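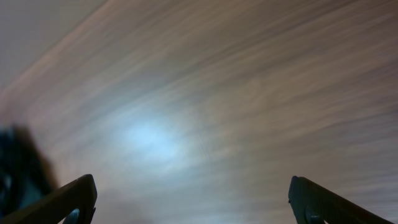
Charoen Sriwong wrote in after my last column to say that beige is what a room wears when it has given up, and that anyone who paints a wall that color should have to sit facing it until they are sorry. I have been sitting facing it for most of a week and I'm not sorry yet, so I suppose I owe him a longer answer.

First, a point of order. There is no such thing as beige. There is a shelf in the Geltach store on Ojala Street with 47 cans on it, and every one of them is a different beige with a name meant to keep you from noticing. My favorite is called Letholm, and according to the card it has "a whisper of rose." I took the card home, taped it up in the hall, and waited for the whisper. In the morning the thing is oatmeal. By late afternoon it is the pink-brown of an old bandage. With the lamp off and my phone lit up on the arm of the couch, it goes a sort of gray that has some purple in it, and I wouldn't have paid for that if you had shown it to me in the store.

My complaint about the people who complain about beige is that they have only ever looked at it from the doorway, on their way to something else, with their keys in their hand. A wall seen at that speed is a smear. So is a painting, or a waiter. The blue walls in my last apartment (Hedum Harbor, two coats, a decision I made in May and regretted by the time the tray was dry) were just as blurry on the way past, only louder. They were also blue at breakfast, blue at noon and blue when I had the flu. You can't have a quiet disagreement with a wall like that. Every pillow I bought had to be cleared with it first.

Charoen says, further down, that a plain wall shows no courage. I'd like to know how much courage he thinks a hallway needs. Mine is there so I can get from the bedroom to the coffee without hitting anything. If I want to be challenged I have the electric bill, and a sister who reads this column.

What I will give him is the light. A pale wall under bad light is a miserable thing, and most of us have bad light because we bought it in a four-pack while thinking about dinner. Put one of those bluish-white bulbs near a warm beige and you get a cold little moon with haze all around it, and the rest of the room looks like it's waiting for test results. People see that and blame the paint. They go out and get a gallon of something called Spruce. The bulb stays where it is and now they have a cold little moon in a forest.

Change the bulb! It costs less than the roller. I have said this to my sister, who spent $400 on having her dining room done over in a dark green that she now calls "moody," the way you'd describe somebody else's teenager. She still has the blue-white bulb. We ate there last month and I could not have sworn in court to what the fish was.

There is also the matter of the ceiling, which beige people get wrong as often as anybody. The store will tell you to make it bright white. Do that and you get a hard line all the way around the room where the white stops, and no one's corners are straight enough for it. Mine certainly aren't. Go a shade or two paler than the wall and let the edge be soft. You'll lose track of where one ends and the other starts, and a crooked house needs that kind of help.

Would I recommend Letholm? For a hall, yes. For a bathroom, no, you will look unwell in the mirror and spend the morning checking your tongue. For Charoen's living room, which he tells me is orange, I don't think one coat will do it. He should start with 60-grit on the drips and call me when he gets to primer.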